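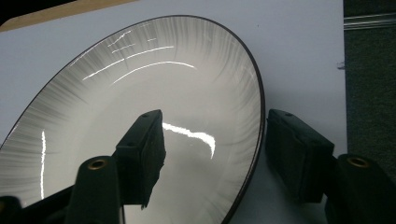
Figure 1. Glazed plate with brushed gray rim and brown edge band.

3.2 Plates and trays
Rim decoration affected where households in Sultesberg set a plate down. Dark-edged plates were placed beside the tray more often than on it — a habit noted in 3 of the kitchens.
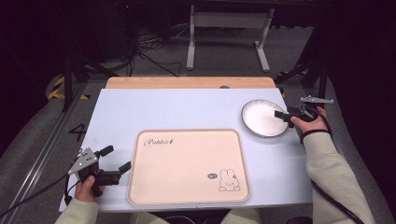 Margus Org objected that tray size alone could explain the habit, and asked for larger trays to be tried. The February round therefore added a wider tray, with printed decoration kept the same.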